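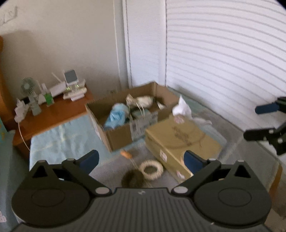 Two hand-held grippers over a table with an open carton and a closed one.

Hand-held grippers: questions before you spend the money

Collected by Frauke Fröhlich for the Stindside purchasing pages. Last revised December 2022.

Do we need a robot arm before we buy these?
No, and be wary of any quote that bundles one in. People can record tasks with the hand-held units for months before an arm has anything to do. Vukstead's first offer to us had the arm on line one. We asked for it to be removed and the offer came back shorter and easier to read.

How many units should a site order?
Work that takes two hands needs a pair per operator. Ask whether the price on the sheet is for one gripper or two. Doherty's sheet didn't say, and the answer took three emails.

The sales deck says 3,000 recordings a month. Can I plan on that?
I wouldn't. Our best month was July, with 264 usable ones from one pair. Setting up the table, moving boxes and throwing out bad takes all eat into the day. Ask the vendor who made the recordings in their figure, and what got thrown out.

What should I budget for spare finger pads?
Ustell quoted $193 per set. Whether that is fair depends on how long a set lasts, and so far no vendor has given us a wear figure in writing. Put two sets in the first order and keep your own log.

Do we need a special room or work table?
A vendor will happily sell you one. An ordinary table with ordinary clutter on it is closer to the places these systems are supposed to work in. Spend on storage for the recordings first.

Are cardboard boxes and plastic bags a fair test?
Fairer than the hard plastic blocks that come in the demo kit. Bring your own packaging to any demo, including something crumpled. If the vendor wants to swap it out, write that down.

Is the support contract worth it?
Not in the first year, in my view. Read what it leaves out. One draft we received had 26 exclusions, and pads were among them.

Can we rent first?
Ask. Doherty agreed to a rental once we stopped talking about a purchase date. Get the return shipping terms before you sign.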